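Home | Reviews | Couch Co-op | Handhelds | About
Search this blog... Go

Flelleck finally has a date for the co-op update and I am so ready

Saturday, July 13, 2024

Okay, I was going to write up my handheld cleaning routine this weekend, but that can wait, because Pillay Games put out the patch notes for Flelleck last night and local co-op is really happening. Two players, one screen, one lighthouse full of angry mail. I read the notes twice before bed and then again with coffee.

If you missed my posts from June, Flelleck is the little sorting game where you run the night desk of an island post office. Letters come down the chute, you read the stamps, and you fire each one into the right tube before the tide bell rings. It sounds like work. It kind of is work! But the music speeds up as the tubes fill, and when you get a clean run of blue stamps going it feels as good as any rhythm game I've played on this thing. I've put 70 hours in and I still can't beat the Funura route without losing a parcel to the gulls.

Up to now it's been strictly single player, with a leaderboard for bragging. What the update does is split the desk in half. One player gets the chute and the stamp reader, the other gets the tubes and the bell, and you have to talk to each other the whole time (or yell, in our apartment). Neither side can see all of the address. The chute player sees the street and the tube player sees the island, so you're calling out names like "Lullireck, Lullireck, the green one!" while the bell is going off.

I got to try an early build of this at a meetup last month with my friend Charalambos Kouris, and we were terrible. We lasted six minutes on the first night shift. He kept sending the Lullireck mail down the Funura tube, I kept hitting the bell by accident, and by the end we were laughing so hard we'd both stopped looking at the screen. We went straight back to the end of the line to do it again.
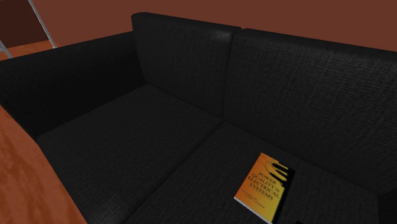

Black couch, orange and yellow book.

Some other stuff from the notes that I'm excited about:

There are 40 new shifts, and they can all be played solo or together. The old campaign stays solo only, which I'm a little sad about, but the developers say the early levels fall apart with two people on the desk and I believe them. The first one has maybe five letters in it.

You can swap sides between shifts without backing out to the menu. In the build I played you had to quit all the way to the title screen, so this is huge.

Stamp colors now have shapes on them too. My brother is red-green colorblind and bounced right off the game at launch, so I texted him this one before anything else. He wrote back "finally" and then asked to borrow my copy.

The gulls can be bribed. No details! Just that one line, "Gulls now accept fish." I have been thinking about it all day.

A couple of things do bug me. There's no online co-op, and the notes don't say if it's planned. I love playing with someone right next to me, but half the people I'd want on my desk live in other states. And the new leaderboard only shows the top 200 pairs, so most of us are never going to see our names on it. Let me at least compare myself with my friends. The solo board already does that, so the tools must be in there somewhere.

The update is free if you own the game, and it'll be out on PC first with the consoles a week later. My save is on console, of course, so I get to sit here and dodge clips from everyone else for seven days. I might cave and buy it again. I've done dumber things for a game about mail.

If you're playing on day one, please tell me in the comments what the fish does. Or don't! No, do. And if you've beaten the Funura route solo, I want to know which tubes you upgrade first, because I've been going with the bottom row every time and I'm starting to think that's my whole problem.

Posted in: Puzzle, Co-op
Contact | Copyright 2024, all rights reserved | Back to top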